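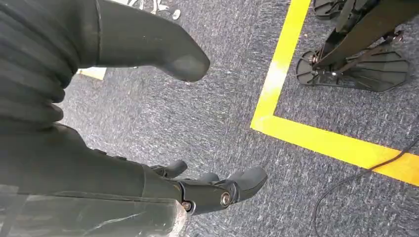
Győző Medve had one question before the demonstration started, and he asked it twice: how much of this runs by itself? The answer he got at the Teddale open day on Tuesday was that it depends on the task. He said afterward that he could have worked that out at home.

Teddale, the automation shop on the Ullcombe road, opened its doors to the public for the afternoon to show off Hầu, a sorting system built on a robot arm with a five-fingered hand. The company's invitation promised "a new pair of hands for small retail." What visitors got was one arm, one table and a job most corner stores give to whoever is free: putting small packets in their places.

To be fair to Teddale, the job is harder than it sounds. Packets are thin, slick and light. A suction cup will lift them all day long, and packing plants have used suction for years. Teddale wants to do it with fingers, on the grounds that a hand can move on to other chores when the packets are done. That may be so. No other chores were on the program. 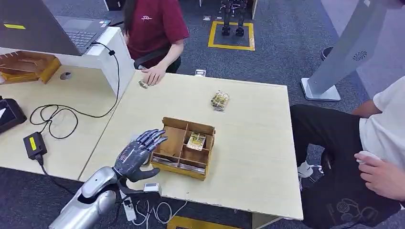
Gaurav Bisht, who led the session, told the group that the company has taught Hầu 7 kinds of packet so far and hopes to have a trial running in a Kidotthorpe store by June. He would not name the store. Asked what a unit would cost, he said pricing was "under discussion." Asked how many packets an hour it could handle, he said speed was not the focus at this stage – a phrase that came up more than once before the coffee break.

Bisht did offer one number. The system has been through 1000 practice grasps, he said. He did not have a figure for how many of those went well, and promised to send it to anyone who left an email address. We left ours and have not heard back.

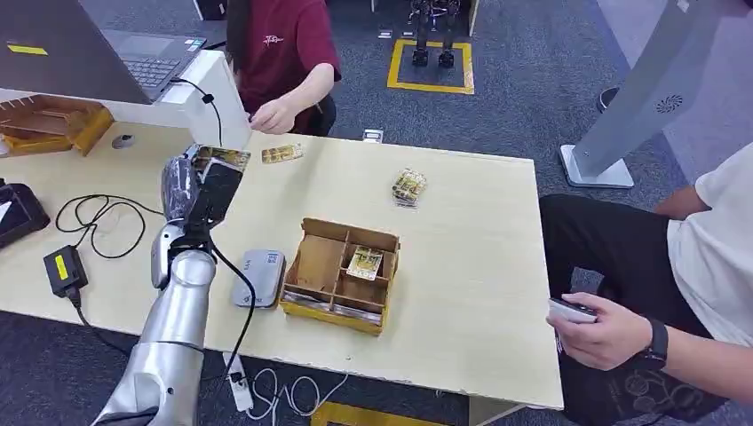
Store owners will want to know what happens on a bad day, when stock arrives bent, damp or in the wrong carton. Teddale's setup was a good deal kinder than that. The organizer had open compartments and the tabletop had plenty of room, with one pack lying flat by itself and only a small stack to deal with. A stockroom in the week before a holiday looks nothing like it. Raluca Gavrilă, who runs a card and candy counter in Ullcombe, said she would think about a machine like this when it can find the box under the other boxes.

Some visitors were more generous. Aurelio Galindo, a retired machinist, said he liked the finger joints and would have been happy to watch for another hour. He also said he would not buy one.

Teddale plans a second open day and says visitors will be able to bring their own items for the hand to try. Sign-up is by email through the company, with 5 places per session.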